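Akent says its new plank floor will outlast your mortgage. Read the warranty first
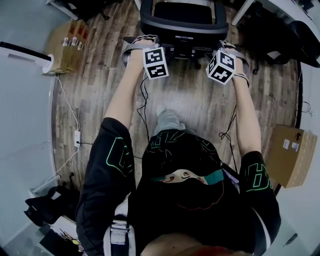 Flooring maker Akent began selling a new line of weathered-look planks in April, and the pitch is a bold one: a floor that "never needs refinishing," backed by a lifetime warranty. Stores in the Groso chain have it on display by the front doors.

Lifetime, according to the warranty booklet, means 33 years. It also means the original buyer only, in the original house, with a receipt. Sell the place and the coverage is gone.

Then there is the list of things the warranty won't pay for. Pet claws are out. So is sun fading, and so are marks from rolling chairs unless the owner used an Akent floor mat, sold separately. Scratches count only if they can be seen from standing height, and the company decides whether they can.

Akent says the finish passed 400 hours of wear testing. It would not say who ran the tests or what was rubbed against what. A spokesperson said the details were "proprietary" and pointed us back to the brochure.

Groso quoted us $2,778 to cover a mid-sized living room, installed. A rival plank from Fetau, with a plain 15-year warranty that does transfer to a new owner, came in $849 cheaper for the same room.

Maybe the Akent floor really is tougher. The company has asked buyers to take its word for that, at a price. Groso says the introductory offer ends next month, though a clerk told us it will probably be extended.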